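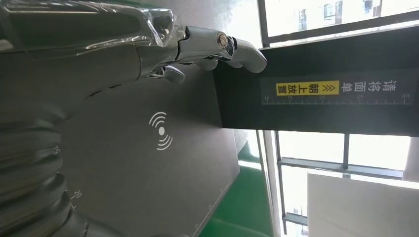

Crowd safety work at the Timau riverside market continued through April. Stewards were trained in two groups, 47 people in all, and 158 metres of barrier are now in place on the Dorkmont side. The Chinese-language signs are still at draft stage, and Mitali Herath wants them as short as the white, black and yellow label reading 请将面单朝上放置, "place the waybill face up".

Spending stands at almost 40 per cent of the grant. Vendon has yet to deliver five loudhailers. The second exit at Soylu Steps needs council approval before the next evening market.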